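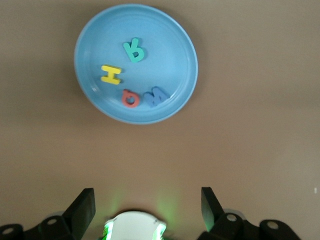
By Kaisu Räsänen, Drorna Press Office
20/06/2023

Drorna Opens Family Reading Rooms in Three Branch Libraries

Families in Drorna will soon have a new place to read, play and learn together. The city library is opening family reading rooms at its Zorgate, Dutitz and Coelho branches this September, and we could not be happier to share the news!

Each room will have low shelves, soft seating and a big table for word games, puzzles and crafts. The shared collection starts with 3062 picture books and early readers, almost 700 of them in languages other than English. Books can be borrowed from one branch and returned to any other - a change parents have been requesting for years.

"My own kids learned half their letters at a library table, with me reading the same duck book over and over," said library director Onni Rissanen. "I can't wait to see these rooms full and a little noisy."

The Zorgate room takes over the old map room on the ground floor, where the tall windows have been repaired and the original oak floor sanded. Designer Győző Hegyi kept the map drawers, which will now hold oversized picture books and paper for drawing.

Story hours will run every morning the branches are open, led by children's librarian Aino Tikkanen and her team. Evening sessions are planned too, for parents who work during the day. All of it is free, and no library card is needed to come in and read.

Story hour sign-up opens in August at the front desk of each branch. Groups and day care centers are welcome - please call ahead so we can save you a spot.

Press contact: Lauri Turunen, Drorna City Library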